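Palaniappan Hall kitchen gets its dish racks

12 June 2026 | 1 min read

Great news for everyone who has ever dried a stack of plates with one soggy towel: the shared kitchen at Palaniappan Hall has a proper drying station at last! The new setup went in this week, paid for with $2688 raised at the October bake sale, and it's already changing how cleanup goes after the community suppers.

The racks are stainless steel, the kind that can take a full load after a big meal (we tried it, and what a difference). Plates go straight from the rinse sink to the wires and stay there to air dry. Suppers now wrap up 15 minutes sooner, and the towels are getting a well-earned rest.
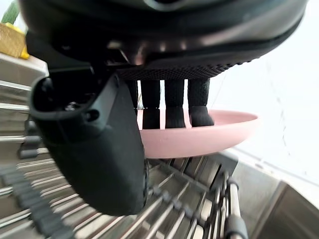
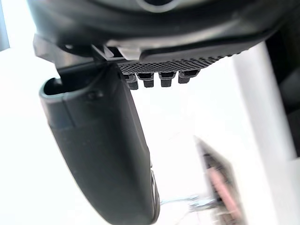 Efua Mahama would like to see the cups get the same treatment next, as they still end up upside down on a tea towel by the window, and she wondered whether a second, smaller rack could go on the shelf over the sink. Good idea, and it's on the list!

If you're helping at the next supper, please scrape plates before they go in the sink, and put the big pots on the lower shelf once they're dry. The kitchen opens at 5 and there's room for 11 at the prep tables, so come early.

11 shares | 5 comments

Recent items
Skelis Street garden opens its gate
Supper menu: soups and flatbreads
Ullusik choir looking for altos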